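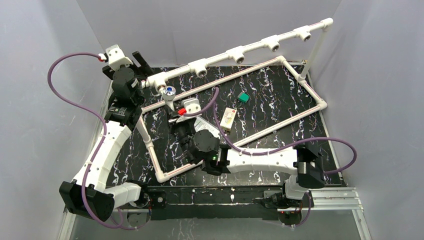
Black marble-look tabletop, keep or cover?

kartha_k
The top in my workroom is black with white streaks and a bit of faint purple. I like the look, but I lose every dark screw I put down on it. Thinking of a plain mat. Anyone done this?

Kellerholm8
Cover it. I had a black top for 8 years and dust showed on it by noon. A light gray mat fixed both problems.

pinedrawer
Disagree. A mat slides and crumbs get under the edge. Use a shallow tray for small parts and leave the top alone.

Kellerholm8
Mine doesn't slide. Double-sided tape at the corners.

pinedrawer
And then you have tape marks on the top – no thanks.

Parvathi Salian
What is the top made of? If it's a printed film, go easy with tape. I pulled a strip of the pattern off mine in March.

kartha_k
No idea, it came with the room. The walls are pale gray so I'd rather not add more gray.

Parvathi Salian
Then test the tape on the underside if it's the same finish there.

kartha_k
Underside is bare. I'll try the tray first, a white one. Can pick one up Monday.

Kellerholm8
You'll be back for the mat.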